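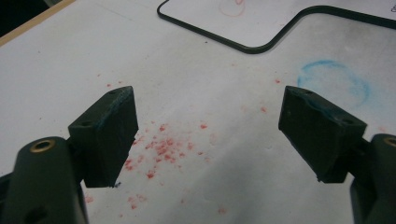 Die Streuobstwiese am Hang ist kein Restgrundstück

Am Ortsrand von Irkden stehen Birnen, Zwetschgen und ein paar alte Apfelbäume auf einer Wiese, die der Gemeinde gehört. Im März hat die Verwaltung einen Plan ausgelegt, nach dem der untere Teil dieser Wiese zu Parkplätzen werden soll. Es geht um 380 Quadratmeter. Im Plan heißt die Fläche "untergenutzter Randstreifen". Ich halte diese Bezeichnung für falsch und den Plan für einen Fehler.

Der untere Streifen ist der feuchteste Teil des Hangs. Dort laufen die Niederschläge zusammen, dort ist der Boden am tiefsten, und dort tragen die Zwetschgen auch in trockenen Sommern. Wer ihn pflastert, verändert den Wasserhaushalt der Bäume darüber. Im Erläuterungstext kommt das mit keinem Satz vor. Es steht nur, dass acht Bäume "ersetzt" werden, und zwar durch Neupflanzungen an der Umgehungsstraße.

Ein alter Obstbaum lässt sich so nicht ersetzen. Ein Hochstamm braucht zehn Jahre, bis er nennenswert trägt, und deutlich länger, bis er Höhlen hat, in denen Vögel brüten. Dazu muss er in den ersten Jahren gegossen und geschnitten werden. An der Umgehungsstraße wurde schon einmal gepflanzt. Von diesen Bäumen leben noch zwei.

Anežka Slanina hat in ihrer Stellungnahme vorgerechnet, was die Stellplätze bringen sollen. Der Bedarf wurde an Markttagen ermittelt, zur Mittagszeit, wenn der Platz vor der Halle voll ist. Am späten Nachmittag ist er halb leer. Man baut also Fläche für wenige Stunden in der Woche und verliert dafür etwas, das das ganze Jahr da ist. Die Gegenseite, allen voran Vilém Oravec, verweist auf die Händler, die auf Kundschaft mit Auto angewiesen sind. Das stimmt, und ich will es nicht kleinreden. Ein Käsestand lebt nicht von Spaziergängern. Nur liegt hinter dem ehemaligen Lager der Firma Hunell eine geschotterte Fläche, die der Gemeinde bereits gehört und drei Gehminuten vom Markt entfernt ist. Warum sie nicht geprüft wurde, hat bisher keiner erklärt.

Was die Wiese leistet

296 Haushalte haben sich im vergangenen Herbst in die Ernteliste eingetragen. Das ist in einem Ort mit 3000 Einwohnern eine beachtliche Zahl. Die Leute holen sich Fallobst, lassen es bei der Mosterei Matoušek pressen und nehmen den Saft mit nach Hause. Das kostet die Gemeinde die Mahd zweimal im Jahr und alle paar Jahre einen Pflegeschnitt.

Leszek Wróbel gibt im Winter den Schnittkurs, zuerst die Theorie am Tisch, dann die Praxis am Baum. Seine Kurse sind voll, auch mit Jüngeren, die selbst keinen Garten haben. Wer einmal gelernt hat, wie man einen Leitast von einem Wasserschoss unterscheidet, geht anders an einer solchen Wiese vorbei. Diese Kenntnisse hängen an einem Ort, an dem man sie anwenden kann.
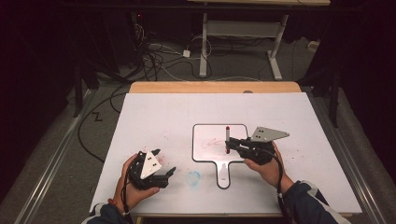 Kleine Tafel mit schwarzem Rand und Griff, darüber ein Stift mit roter Kappe.

Die Initiative Datel fordert, die ganze Wiese als geschützten Grünbestand auszuweisen. Das geht mir etwas zu weit. Eine Obstwiese muss bewirtschaftet werden, und strenge Auflagen können auch den Schnitt erschweren. Vernünftiger wäre ein einfacher Beschluss des Gemeinderats, der die Nutzung als Obstwiese festschreibt und die Pflege im Haushalt absichert. Vlastimil Hrubý hat dazu einen Entwurf vorgelegt, der auf eine Seite passt.

Zuerst aber muss der Parkplatzplan zurück in den Bauausschuss, mit einer Prüfung der Schotterfläche und einer Aussage zum Wasser. Einwendungen nimmt das Rathaus schriftlich entgegen, bis die Auslegung endet. Ich habe meine abgegeben.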